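手持ちグリッパー(てもちグリッパー)

手持ちグリッパーとは、ロボットの手先だけを人が握って動かす道具のこと。腕はなし、指とカメラだけ! 私はこの項目を書きたくて、Larnsideの作業台でPrando型とGill型の2種類をさんざん握り比べました(楽しかったです)。

どちらも二本指の平行開閉式で、違いは指先のパッドです。Prandoは硬めで角がしっかりしていて、薄い板をつまむのが得意。Gillは柔らかくて、丸みのある縁にもなじんでくれるんですが、そのぶん減りが早い。メモを見返すと、Prandoは141回、Gillは69回でパッドを交換していました。
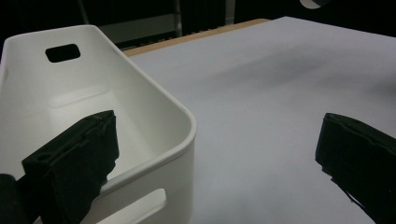

課題に樹脂製の収納ボックスを選ぶ人が多いのは、縁も取っ手の穴もあって、つかみ方がいく通りも試せるからでしょうね。私は縁派です。穴に指を入れるやり方は、抜くときに引っかかって毎回あわてます。

記録装置にはTrusicoのコントローラーがよく組み合わされます。初期設定のままだと開閉の反応が少し鈍いので、応答値を3000まで上げるのが私の好み。上げすぎると指が細かく震えだすので、そこはお好みで。

関連項目:平行グリッパー、指先パッド、手先カメラ

最終更新:19年11月16日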